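Subira Shirima
Aug 6, 2020

1/ I moved from Vindport to Nekelbridge in April and have been learning to bake bread with the flour they sell here. A few people asked for notes, so I'm putting them in one thread.

2/ The flour comes from the Tanui mill, out on the Cemilmont road. It's stone ground and it drinks a lot more water than the supermarket kind. My first three loaves were bricks.

3/ For 200 grams of flour I now use 136 grams of water. I started at 134 and the dough was a little stiff. Two grams shouldn't matter that much, but I like the second number better.

4/ Salt goes in after the first rest. I forgot it once and my sister ate the loaf anyway, with a lot of butter. 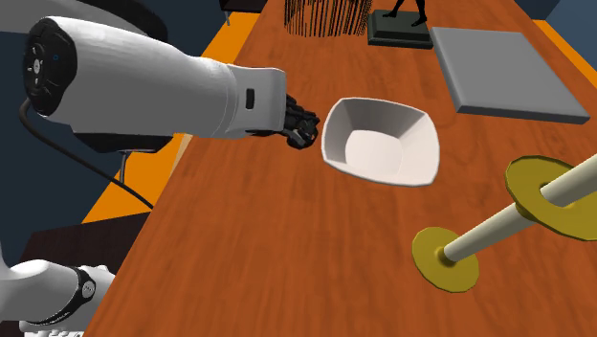 5/ Rising time. The recipe on the bag says overnight. I leave the dough in the fridge for 24 hours and the flavor is better - more sour, darker crust.

6/ My oven runs hot on the left side, so I turn the loaf halfway through. If you have a heavy pot with a lid, use it. I bake with the lid on until the top has opened up, then take it off for color.

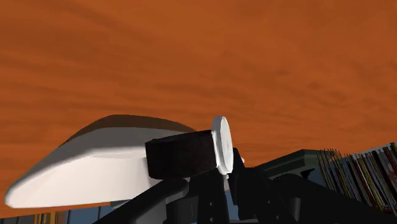
7/ Let it cool before you cut it. I know. The middle goes gummy if you don't wait at least an hour.

8/ The mill shop is open Saturday mornings, cash only. They also sell rye, but I haven't tried it yet - next on the list. If you've baked with it, tell me how much water you used.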